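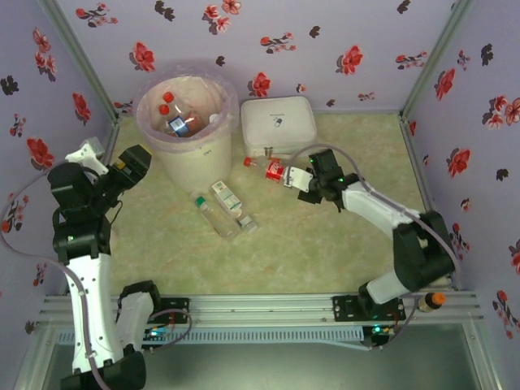

Nov 5, 2021

The roll calculator on most wallpaper sites divides wall area by roll area and rounds up. For a plain paper this works. For a paper with a large repeat it can leave you one roll short, and by the time you find out, the run you bought from may be gone. I hung the long wall of the back bedroom in Stusgate last month and kept notes on the arithmetic, mostly so I can find them again when I do the hallway in April.

The paper is Kultholm, a floral from Dosteck, non-woven, paste-the-wall. Roll width is 20.5 inches, roll length 33 feet (396 inches). The repeat is 21 inches with a half drop. The wall is 220 inches wide and 94 inches high, with no doors or windows.

By area: 220 times 94 is 20,680 square inches. A roll is 8,118 square inches. That comes to 2.55, so the calculator says three rolls.

By strips: 220 divided by 20.5 is 10.7, so 11 strips, the last one cut lengthwise. Each strip needs the wall height plus two inches of trim at each end, 98 inches. You can't cut at 98, though. Each cut has to start at the same point in the pattern as the one before it, so the cut length goes up to the next whole repeat, 105 inches. Three of those come to 315, and the fourth would need 420. So three strips per roll, four rolls total. The 81 inches left on each roll is too short for anything except over a door, and this wall has no door.

The half drop complicates the cutting and in this case didn't change the total. With a straight match every strip starts at the same point in the pattern. With a half drop, every second strip starts half a repeat lower, 10.5 inches here. If you cut all strips in sequence from one roll you lose half a repeat at every change. The usual fix is to cut odd-numbered strips from one set of rolls and even-numbered strips from another. I needed six odd and five even, two rolls each. The even rolls lose 10.5 inches once at the start, and that comes out of the 81 inches that were waste anyway.

I marked A or B on the back of each strip in pencil, with an arrow for up. The arrow seems unnecessary on a floral until you have a strip rolled up in your hands and are looking at the plain side.

Run numbers. All four of my rolls are run 704. The store had a fifth roll from run 1,105, which I considered keeping as a spare. I cut a piece and held it against 704 by the window. The ground was slightly warmer. You would not see it on a separate wall, but you would see it at a seam. It went back.

Paste. I used Bite, the ready-mixed tub. It holds harder than I would like in the first few minutes. The instructions allow repositioning, and the paper does slide, but the slide gets short quickly near the top edge where the coat is thin. I ended up rolling one strip's width at a time plus two inches past the seam line, and going over the top six inches with a brush after the roller. The coverage chart on the tub assumes sealed plaster. My wall had been patched and primed in sections, and the primed sections took noticeably less.

Plumb line. I started from the left corner with a line at 20 inches, half an inch less than the roll width, so the first strip wraps slightly into the corner. The corner is out by three-eighths over the full height. After the first strip I checked plumb on strips four and eight. Four was fine. Eight had drifted by a sixteenth and I left it — pulling it back would have opened the seam at the bottom.

Where to center the pattern is a matter of taste, and I have no strong view. What I would do differently is the ceiling line. I put the cut through the biggest bloom because it made the first strip easy to register. On a level ceiling this is harmless. Mine falls away by half an inch from left to right, and a large motif at the cut line shows this more plainly than background would. Shifting the starting point down by a few inches would have cost nothing, since the 105-inch strips have seven inches of spare length in them.

For the hallway the ceiling height is 101 inches. With trim that's exactly 105, so the cut length is the same and there is no spare length at all. I plan to measure the height at every strip position before I cut anything. If one of them comes out over 101, the cut goes up to 126 inches. That is still three strips per roll, with 18 inches left over.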